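Course handout, Unit 2: Sorting and folding garments with gathered waists
Vistlow Institute, Household Textiles Certificate

## Purpose of this unit

This handout accompanies the second practical session of the certificate. Students are expected to have read the section on woven cottons in the course reader and to bring the Kikia folding board issued in March. The board is not used for every exercise, but students should have it at hand.

The unit deals with denim garments that have an elastic waist. These are harder to store neatly than trousers with a flat band. The elastic draws the cloth into a thick ring, while the panels below it remain smooth, so that one garment has two very different thicknesses.

## Terms

**Gathered waist** – a waist in which elastic, held in a casing, pulls the fabric into close folds.

**Casing** – the channel of fabric that holds the elastic.

**Fray** – loose threads at a cut or worn edge. Fray may be part of the design or a sign of wear. Students record it in either case.

**Trim** – any decorative strip, such as lace or braid. It may be sewn to the garment or may belong to another item in the pile. This must be settled before folding begins.

## Work surface

A table 40 inches deep is preferred. A bed is acceptable and is what most households will use. Where a bed is used, the cover should be pulled level first. A deep-pile blanket gives under the hand and makes edges harder to line up, and lint from it may cling to dark denim.

## Procedure

1. Lay the garment on its back and find the side seams.
2. Open the waist and check the inside edge for loose stitching.
3. Smooth the panels downward from the waist. Do not stretch the elastic flat.
4. Turn pockets in and press the corners down by hand.
5. Fold lengthwise, matching the long edges. The waist will not match exactly – allow it to settle.
6. Fold upward from the hem, stopping short of the waist.
7. Place the garment in the drawer or bin with the waist at the top of the stack, alternating left and right with each piece.

Lace is never folded inside denim. It is laid out flat, supported with tissue, and stored above heavier cloth.

## Common faults

Students often begin at the waist and try to force it into line with the panels. The result is a twisted fold that opens again in the drawer. A second fault is to leave a pocket corner doubled under the top layer, where it forms a ridge. Both are corrected by opening the garment fully and starting again from step 1.

## Assessment

Each student submits one folded garment and a written record of 466 words or fewer. The record covers fabric, closures, trim and condition. Forms are available from the Hassanpour Reading Room, where the Arkiment garment file (1,230 entries) may also be consulted. The file does not circulate.

Denim with a gathered elastic waist on a bed, with lace trim beside it. Note the fringed threads at the top of the waist.
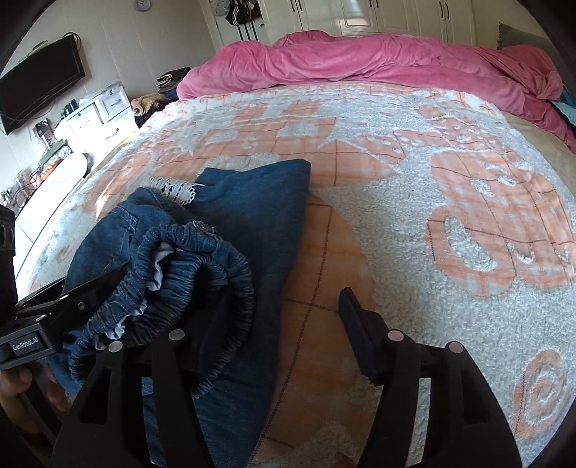

*Page last changed: 31 December 2019*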